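Student Projects
31 July 2023 | By Sibusiso Swanepoel and Ignacio Zamora
7 min read

We use cookies to remember your settings. By carrying on you agree to this. Manage choices

Setting and clearing a small table: which cloth is worth keeping?

1. Background

Our second-year module in domestic product studies asks each pair to take one ordinary household item and follow it through a term of use. We chose the tablecloth. Both of us grew up in houses where the table was covered most of the time, and neither of us could say what made one cloth last and another end up as a dust sheet.

The question we set ourselves was narrow. If a table is used for meals, homework and folding laundry, and is set and cleared several times a day, does a patterned covering look acceptable for longer than a plain one? We also wanted to know how much work each one made.

The project began in March and the practical part was finished before the exam period. Ignacio did most of the record keeping. Sibusiso did the washing and ironing and wrote sections 2 to 4.

2. Coverings tested

We bought three coverings with the module allowance, all in the size for a four-seat table.

Vikari: plain white, woven, hemmed on all sides.
Wolik: plain mid-grey, woven, slightly heavier than the Vikari.
Cozma: white with a printed botanical pattern.

We had hoped to include a wipe-clean covering from Zilance, but it arrived with a crease that would not come out and there was no time to exchange it. It was left out of all the results.

3. How we worked

Each covering was used for three weeks, which makes 9 weeks in total. The table was set for a meal, used, cleared and wiped, and then used for whatever the household needed until the next meal. We did not try to be careful. Spills were dabbed with a damp cloth and left until wash day.

At the end of each day one of us filled in a sheet with four headings: marks, creases, slipping, and time spent. Marks were scored from 0 (none seen from a chair) to 7 (would not leave it on for visitors). Creases were scored the same way. Slipping was a yes or no. Time spent covered straightening, shaking out and wiping, but left out washing.

By the end we had 1167 separate entries. Some were one word long. A few sheets from the second week of the Wolik were filled in the next morning from memory, and we have kept them in but treated them with caution.

We also asked people who ate at the table to say whether the cloth looked clean. They were asked before they sat down and were not told what had been spilt.

4. What we found

The plain white Vikari showed everything. Tea was visible at once and stayed visible after dabbing. By the middle of its second week it was scoring 5 for marks on most days. It did wash well, and after each wash it went back to 0 or 1, but it needed washing more often than we had planned for.

The Wolik hid tea and gravy quite well but showed flour, crumbs and dried soap. It was the heaviest of the three and never slipped. It also took the longest to iron.

The Cozma was the one people liked. The print has thin olive-grey stems with slender leaves, feathery sprigs and small red-orange flowers, with a few pale teal leaves among them. The flowers have five petals and a darker centre. On a white ground we expected it to behave like the Vikari, and on the bare white parts it did. The difference was that small marks near the stems were very hard to pick out from a chair, and guests called the cloth clean on days when our own sheets said otherwise.

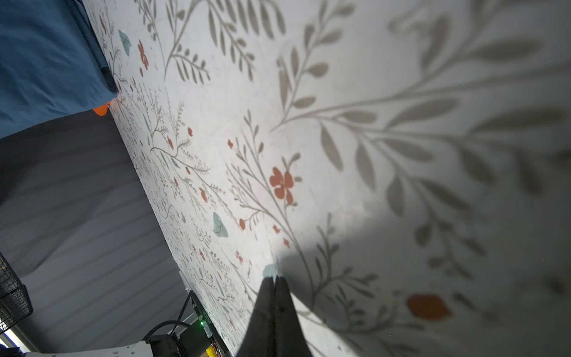 5. Problems with the print

The pattern made our own scoring harder as well. Twice we wrote down a mark that was part of a leaf, and once Ignacio spent some time dabbing at a flower. After that we agreed to score the Cozma from both sides of the table and take the higher figure.

Shadow mattered too. In the evening, with the lamp on one side, the half of the cloth away from it always scored better than the half nearest the lamp. We should have fixed a time of day for scoring and kept to it. All three coverings were affected, so the order of the results probably stands, but the gaps between them may be wrong.

The last problem was putting the cloth on straight. A plain cloth can be a little crooked and pass unnoticed. We found ourselves pulling the patterned one back into place more often, and this shows in the time column. Some of that time was our own fussiness.

6. Washing

All coverings were washed on the same programme and dried on a rack. Nothing shrank enough to matter. The red-orange in the Cozma print looked the same to us at the end as at the start, though we had no instrument to measure colour and three weeks is a short time.

Ironing was done on the wrong side while the cloth was still slightly damp. For the Wolik this was the only way to get the centre fold out.

7. Changes for next time

We would run two coverings side by side on two tables, score at noon, and use one person for all the scoring. We would also order early enough to replace a faulty item. The sheet needs a fifth heading for crumbs, which we ended up writing in the margin.

For a household like ours we would buy the Cozma for daily use and keep the Wolik for baking days. The Vikari has gone to Ignacio's aunt.

Get new student reports by email. Enter your address to join the newsletter. You can unsubscribe at any time.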